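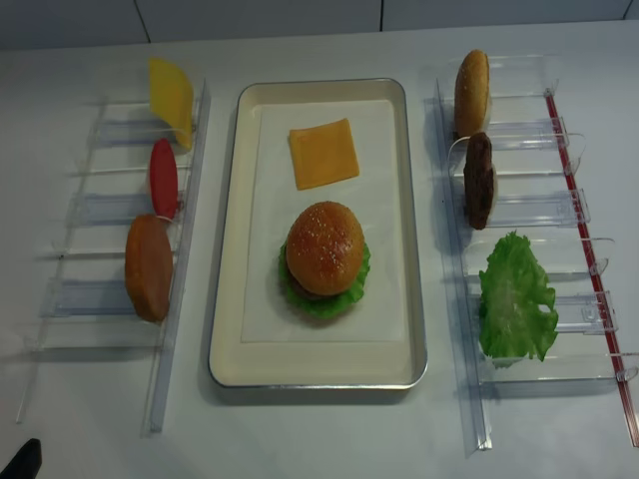 Burger cell with both racks and the tray, fixed view.

Hotance Sequencer: frequently asked questions

Last revised 11/14/23. Applies to release 3 of the planner and the matching perception package.

What does Hotance do?

Hotance takes a recipe and a set of detected items and produces an ordered list of pick and place actions. It does not drive motors. Motion goes through whatever controller is installed, by way of the adapter supplied with the package.

Does it need a fixed view as well as a wrist view?

Yes, for any task with more than one rack. The fixed view builds the item table: which slot holds what, and what is already on the tray. The wrist view corrects the final approach. If the fixed view is lost, the planner finishes the current action and stops.

How is the state of a stack worked out when only the top item can be seen?

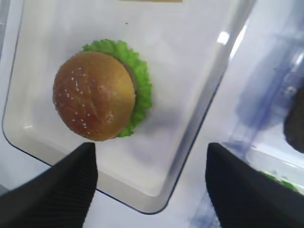
Stack state is held as a belief and updated after each place action. The detector is asked only for what it can support from the current view. Seen from almost directly above, a finished burger is mostly top bun, with a crescent of lettuce and a thin dark edge of patty down one side. The detector should report those three layers and leave the bottom bun as "unknown". The planner then fills the gap from the action log. If the log is empty, for instance after a restart, the layer stays unknown and the recipe will not be marked complete. Set the layer by hand in the state editor if you are sure of it.

Clear racks give poor depth readings. What should I use?

Turn off depth for the rack region and use the slot model. Measure the rack once, enter the slot pitch and the tilt of the dividers, and the pose of each item is taken from its slot number plus an offset found in the colour picture. Glare on a tray wall can also be read as an edge, so mask the walls in the tray model.

Why does the planner reject a grasp that looks fine to me?

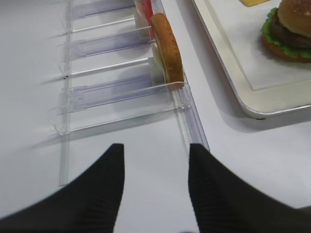 Grasp checks run against the slot model first and the colour picture second. A candidate has to pass both, and the log gives the name of the test that failed. A common case is an item standing on edge near one rail. The bun half in the nearest slot is close to the right rail and leans a little, with its lower end against the front divider, so the planner must allow for the rail on one side and the lean on the other. If the lean is not modelled, the closing path crosses the divider and the grasp is refused. Set lean_mode to "measured" and run the check again. Widening the clearance limit will also make the message go away, but we advise against it.

What is the default clearance?

2 mm on each finger. It can be changed per rack.

Can two items of the same class be in play at once?

Yes. Each detection is given an identity tied to its slot or tray position. A cheese slice on the tray and another in the rack are tracked as separate items. Identities survive a short loss of view, up to 49 cycles by default.

What happens when the arm hides part of a rack?

Hidden slots keep their last known value and are flagged as stale. A stale slot cannot be chosen as a pick target until it has been seen again. Partly hidden items are kept if enough of the outline remains; the threshold is occ_min in the perception file.
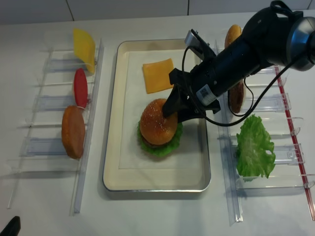 Gripper at the top bun, with the arm across part of the right rack.

What does error 118 mean?

The recipe and the rack map disagree. Most often a class name has been changed in one file only. Run the map check from the Zulthorpe console, which lists every name that has no match.

Can I use a different simulator?

Bitville scene files load directly. Other formats must be converted first, and slot frames are often lost on the way, so check them before running a plan.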